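Bench notebook, Tarkcombe student robotics project
Kitchen task, two-arm setup
March 26, 2026
Written up by Subira. Gergely on the left arm, Maribeth on the right, Csaba on logging. Warrick came in for the last hour.

Plan for the day was to get through one clean block of the plate transfer task with both arms live, and to find out why the left arm keeps stalling when it goes for the rack. We have the Didinley round coming up and the task sheet wants plates moved between the rack and the stand, plus one item with the other arm. Mladenović wants to see a full run from us before we are allowed to put our names down, so today was mostly about getting something repeatable.

Set up as last week. Brown mat on the white table, rack at the back in the middle, plate stand to one side of it, toaster oven on the other, mug tree in front. I checked positions against the tape marks before power on. The stand had moved a bit so I put it back. Grippers zeroed, both homed without complaint. Csaba restarted the logger twice before it would see both wrists, same fault as before, and he has added it to the list.

First thing tried was the split job: right arm takes the apple, left arm goes to the blue plate at the end of the rack. The idea is that both arms have a hold on something before either one carries. It used to be done one after the other and that eats too much of the time allowed.
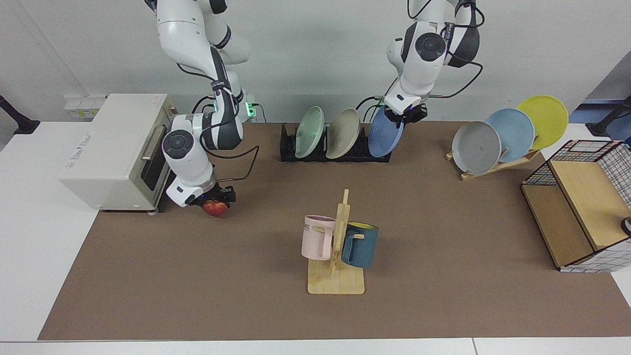 Split job, right arm with the apple, left arm at the blue plate. Rack and stand both in use.

The right arm was fine. Maribeth had a good approach on the apple nearly every time and says the slower close we set on Tuesday is what did it. She still comes in close beside the toaster oven and I would like more room there. We could shift the oven outward a little, but the task sheet gives its position relative to the mat corner and I don't want to practise on a layout we won't get on the day. Left it alone.

The left arm is where the time went. The blue plate leans more than the other two in the rack, so if the gripper comes down square it meets the rim at an angle and one finger touches first. Then the controller sees force on one side and waits. That is the stall. Gergely tried coming down at the same lean as the plate and it went through cleanly. He then tried the same lean on the beige one, which stands straighter, and it stalled. So the lean has to match the plate, and we can't keep one fixed angle for the whole rack.

Two ways to deal with it:
a) teach a separate approach for each slot
b) raise the force difference allowed before it waits

Gergely wants (a). Csaba wants (b) as it is one number. I think (b) will bite us when a plate really is badly seated, and the plates are on loan from the Osov group and we would like to give them all back. Agreed to do (a) for now and try (b) on the bench with the old plastic plate.

Taught three approaches before lunch. Saved as slot_left, slot_mid, slot_right. Please don't rename them, the run script looks for those names.

After lunch we ran a block of 10 with the new approaches, plate only, right arm parked. Two stalls, both on slot_mid, none on the others. Best time for one transfer was 42 seconds and the target on the sheet is 40, so we are near it. Most of what is left to save is in the carry. The arm lifts far higher than it needs to clear the mug tree. Maribeth pointed out that the path doesn't go over the mug tree at all, so the lift height is left over from the old layout. Will bring it down in steps tomorrow.

Also looked at the cable on the arm doing the plate work. It makes a loop under the wrist and I had been wondering whether it could catch on the rack when the gripper is low. Stopped with a plate in the gripper and checked from the head end. 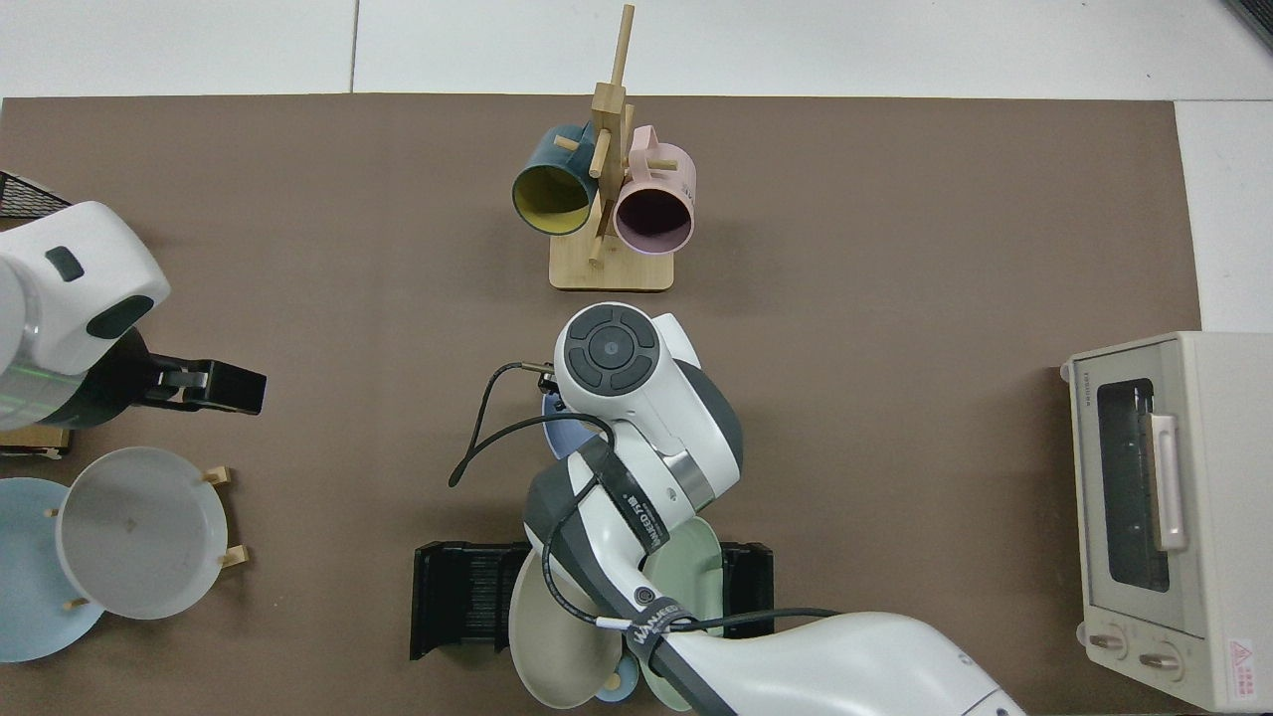 Cables and clearance

The loop goes out to the side and comes down close to the mat. With the plate held it was clear of the rack at the height we stopped at. I am less sure about the lowest point of the approach, as we didn't stop there. Gergely to jog down slowly with no plate and look from both sides. If it is tight we add one more tie further up. Don't pull the loop in short, the wrist needs the slack to turn. We had that on the other arm in the autumn and it cost us a connector.

The other cable runs along the arm and I have no worries about it.

Warrick watched the last few transfers and asked why we set the plate down at the same speed as we pick it up. No good reason, it was copied across. He suggests slow for the last part only, when the rim is already between the pegs. Tried it once by hand and it looked calmer. Not timed.

He also asked what happens if the mugs are swapped on the tree. For the plate task, nothing. For the mug task we haven't taught anything yet, so it is an open question and I have put it down for next week.

To do
Gergely: low jog for the cable check, re-teach slot_mid
Maribeth: lift height, down in steps, note the time at each
Csaba: logger start-up fault, force setting on the plastic plate
Subira: email Mladenović for a slot to show the full run
Everyone: put the apple back in the fridge when you finish, the last one went soft

Powered down at ten to five. Both arms parked, key back in the drawer.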